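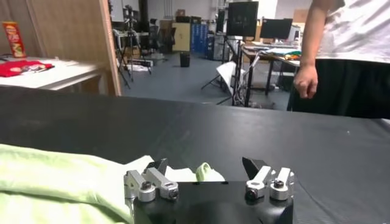 Session 6: Building lines, setbacks and the gap at the front

Handout to go with the lecture. Bring it to the seminar, along with the Goltport plan sheets, which you were given in October and have all certainly kept.

1. What a building line is

A building line is a line on a plan, usually parallel to the street, in front of which you may not build. The strip between that line and the edge of the pavement is the setback. Planners draw the first and residents argue about the second, mostly when a neighbour wants a porch.

Keep two kinds apart in your essays. A prescribed line is drawn by an authority and has a document behind it. An established line is simply where the existing fronts happen to stand, later treated as though somebody had meant it. Half the streets in our case study belong to the second kind, and their conservation statements praise the foresight involved.

2. Where the rules came from

Early controls on frontages were chiefly about getting carts past. Overhanging upper storeys, steps, cellar flaps and shop benches all crept outward, and towns fined people for them with varying enthusiasm. Fire came next as a reason, then light and air, and by the time the suburbs arrived the front garden had become a moral matter as well. A privet hedge was held to improve the character of the household behind it. The evidence for this is thin.

Note the order. The line came first and the justifications queued up afterwards, each one a little more high-minded than the last.

3. Case study: Goltport

Goltport's harbour streets were laid out with no setback at all. Doors open straight on to the pavement, and in the narrowest lanes on to whoever is passing. When the Trerkham estate was added on the hill, its layout plan fixed a setback of 20 feet along every residential road, whatever the slope. On the lower side this gave decent gardens. On the upper side it gave a series of small cliffs, with steps.

The plan covered 527 plots. A later survey found that 61 of them had something standing forward of the line: bay windows, garages, and one substantial conservatory described in its application as a "temporary plant shelter". It is still there.

The Panagiotou bakery, on the corner of the main road, is the one we will spend time on. A corner plot has two frontages and so, on a strict reading, two setbacks. Applied in full, they left a buildable area suited to a bus shelter. The council granted a relaxation on the side road only, and every corner owner on the estate then asked for the same. Read the decision letter closely and look at what it says about precedent, then at what happened next.

4. The Zodau proposal

Zodau is the name of the redevelopment scheme for the old goods yard, with 231 flats in the current version. The developer wants the blocks brought up to the pavement, on the grounds that active frontages make lively streets. The objectors want them set back, on the grounds that they live opposite. Both sides quote the harbour lanes in support, and you should be able to say which features of the lanes each has quietly left out.

Things to look for in the drawings:

Whether the setback is measured from the kerb, the back of the pavement or the plot boundary. The sheets use all three.

Whether balconies count. On the elevations they do, on the site plan they have vanished.

Who will look after the strip in front. "Landscaping" is not an owner.

5. Before the seminar

Walk one street of your choice and sketch its frontages in plan, at any scale you can defend. Mark the established line and everything forward of it. Bin stores count. Hedges are a matter of opinion, so form one and write it down.

Then write a page on this question: should an established line bind the next owner if no document ever prescribed it? Answers beginning "it depends" are welcome provided they go on to say on what.

Reading is the decision letter, the Trerkham layout plan, and chapter four of the course reader. Chapter five is on parking standards and can wait until you are feeling stronger.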